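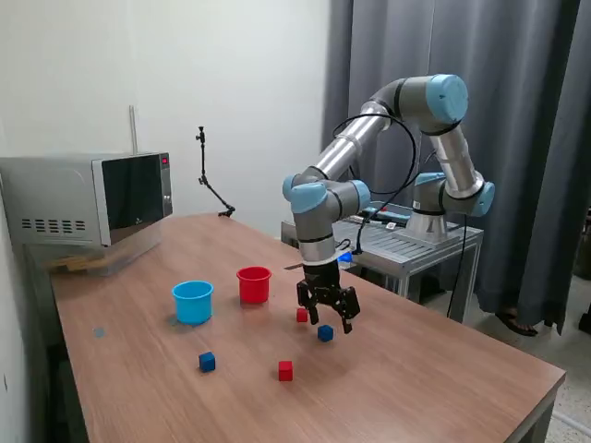
Long table with a brown wood-grain top and a grey leg.

Wood grain is the pattern of lines and streaks seen on a cut wood surface. Comes mostly from growth rings, also from the direction the fibers run. Word is used for printed copies of the pattern too.

Types
Straight grain runs parallel to the trunk. Spiral grain twists around it, harder to plane. Interlocked grain switches direction every few years, common in tropical trees. Curly and bird's-eye figure are prized for furniture and fiddles.

Cutting
Plain-sawn boards show arches and ovals. Quarter-sawn boards show fine, close lines and move less with teh seasons. Costs more, wastes more of the log.

Strength
Wood is much stronger along the grain than across it. Splits along it too, so table tops are usualy glued up from boards running the long way.

Imitation
Painted graining is old, done with combs and brushes over a base coat. Marlene Bastos taught it at the Kesik workshop in Flestside, 23 patterns, mostly oak and walnut. Needs source for walnut.

See also: Figure (wood), Veneer, Knot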